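4.3 Checking the camera streams in simulation

Applies to Kimden Control Suite, simulation profile "Adugna tabletop"
Last revised May 27, 2022. Section owner: Lensa Workneh

This section covers loading the tabletop cell in the simulator, bringing up the fixed cameras and the wrist camera, and confirming that each stream is bound to the correct transform. Complete Section 4.2 (arm model and joint limits) first. Do not start the planner until step 9 is done.

Before you begin

The workstation must have the scene package and the lens profile for the wrist camera installed. The lens profile is a separate download. If it is missing, the simulator falls back to a pinhole model without a warning in the main window, and the only sign is a line in the render log.

Close any other session that is connected to the bridge. The bridge accepts 2 clients, and the stream viewer counts as one of them.

Loading the scene

1. Start the simulator and wait for the status line to read READY.

2. Open the scene browser and select the Adugna tabletop cell. Leave the physics clock paused.

3. Load the arm with the gripper open and no object attached. If the gripper loads closed, reset the finger joints in the joint panel.

4. Confirm that the black box is on the tabletop. It is a rigid body in the object list and can be moved, but leave it at its loaded pose until the stream check is finished.

NOTE — Shadows are rendered by default. They fall on the table and the floor and will change the segmentation output near the box. Turn them off only for the depth tests in Section 4.5.

Opening the streams

5. In the stream viewer, add the two fixed cameras and then the wrist camera. Set all three to port 217 on the local bridge.

6. Step the clock by one tick. Each pane should refresh once. A pane that stays gray has not received a transform.

7. Compare the panes with the reference views. The arm pose in your session may differ from the references. The room and the camera placement should not.

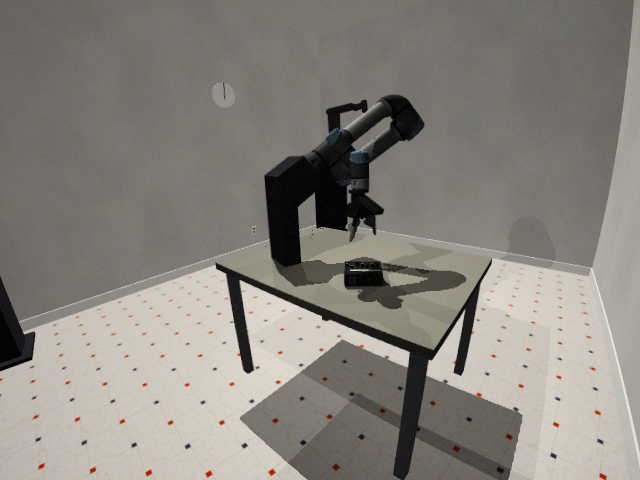
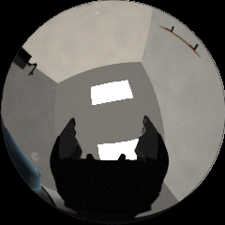
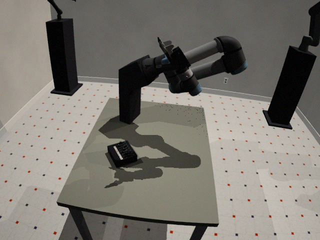
Figure 4-6. Reference views. First and third: views of the arm and table. Second: circular view with the gripper fingers and the ceiling light panels.

8. In the wrist pane, check for a circular view with black corners. A picture that fills the pane to all four corners means the pinhole fallback is active. Stop the session, install the lens profile, and repeat from step 1.

9. Check that both fingers are visible in the wrist pane and that the gap between them is open. Then jog the wrist joint by a small amount. The room should appear to turn while the fingers hold their place in the pane. If the fingers move and the room does not, the camera is bound to the world transform. Correct the parent link in the camera file and reload.

CAUTION — Do not correct a wrong view by rotating the picture in the viewer. The viewer rotation is cosmetic and is not passed to the perception node. Grasp poses will be computed from the unrotated data.

Wrist camera pointing

The wrist view follows the gripper. When the gripper is turned up, the ceiling and the light panels come into view and the table may leave it altogether. This is normal behavior and does not need a new calibration. The detector reports NO SURFACE in this state and holds the last valid table plane for 19 frames, after which the plane is dropped and the planner refuses new goals.

To recover, move the arm to a pose with the gripper pointed down at the tabletop and wait for the plane to be found again. The hold length is set by plane_hold in the perception file. Hakim Wijaya's tuning notes in Appendix C list the values tested on the Flarnness build.

Known issues

Dark surfaces against the dark gripper body are sometimes merged into a single mask in the wrist stream. Raise the edge threshold by one step and rerun the check.

Small dark specks may be drawn on the tabletop near the base of the arm. The box detector ignores them at its default minimum area. They have been reported as false objects when the minimum area is set to zero.

On the Grusstead workstations the second fixed camera can come up one tick late. Repeat step 6 before reporting a fault.

Continue with Section 4.4, Planner start-up and collision margins.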